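Home Blog About Archive Contact

The Dinner Party Nobody Had to Cancel

Saturday, March 7, 2020

Filed under: Home Life, Complaints

I have been trying to host a dinner since the first week of February. My standards are low. I wanted four people, one hot dish, and a conversation that did not involve anyone reading aloud from a phone. You would think a grown woman with a working oven could pull this off.

The first attempt died over the date. Adwoa could do any night except the ones I suggested. Garba could do all of them, but only until eight, and he eats dinner at nine. Tâm answered the group message with a thumbs up, which I have since learned means she has read it and will be forming no opinion at this time. We went back and forth for 47 messages. I know because my phone told me, in the tone of a parking meter.

I own one cookbook I trust, and it was a wedding gift to somebody else. My cousin Oluwaseun left it in my apartment when he moved, and the pages for lamb are stuck together with what I hope is honey. Every recipe in it serves six. I have never known six people who could sit down at the same time, so I cut everything down, and I am bad at fractions, and that is how I came to make a stew last fall with four times the cumin it asked for. Adwoa had seconds. She also had most of a pitcher of water.

What bothers me is that my mother did this every other Sunday, with less room and worse knives. People just came. She never sent a message asking about allergies. If you were allergic to something you left it on the side of the plate and she looked at it, and then at you, until you felt better. I once asked her how she decided who to invite and she said she didn't invite anyone, she just cooked too much and left the door unlocked. I live on the third floor with a buzzer that sounds like a goose, so this is not open to me.

I did make some progress on the table itself. The old one was a card table with a sheet over it, and it had a way of folding up one leg during dessert. I spent two weeks going from store to store asking about ovals. My theory is that an oval has no head, so nobody has to sit at it and carve things. Tâm says an oval has two heads and I am thinking of it wrong. This is the only opinion she has offered all winter.

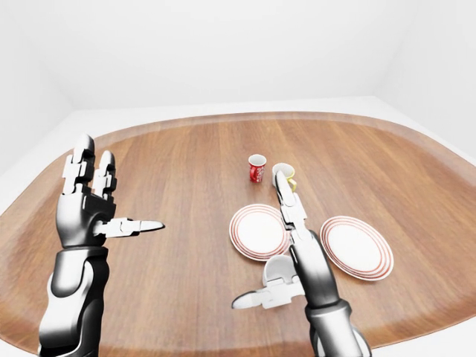 Oval, reddish-brown, darker around the rim. The general idea.

The man at Haddad, the furniture place by the bus station, wanted $517 for something close to it. He said it would last my whole life, and I said that depended on how he was adding it up. He did not laugh. I went home and measured my kitchen and found that with an oval table in it I would be able to open the refrigerator or the oven, but I would need to choose in the morning.

So I didn't buy it. I went back the next weekend and didn't buy it again, this time while sitting down. There's a bench over there that is very good for not buying things.

The second attempt at a dinner came closer. We had a date, and Garba had agreed to be hungry at seven. I had bought the chicken. Then the super, Mr. Ogundipe (Tanko to his friends, and I am working on it), knocked to say the water would be off from five until whenever. I asked when whenever usually was. He gave this some real thought and said, "Later." I froze the chicken. Adwoa went to a movie without telling the rest of us and then sent a review of it to the group, three and a half stars, long in the middle.

I've read the advice on this. All of it says to keep things simple and prepare ahead, and then there's a list of what to prepare that runs to two pages and starts on Wednesday. One of them told me to light candles an hour early so the room would "settle." My room settled years ago. You can roll an onion from the sink to the front door.

The current plan is soup. Soup doesn't care what time Garba eats, and it will put up with a card table as long as you don't lean. I've asked everyone for next Saturday and so far I have one yes, one "should be fine," and a thumbs up. Oluwaseun has also heard about it somehow and wants to know if he can come by for his cookbook.

I told him to bring bread.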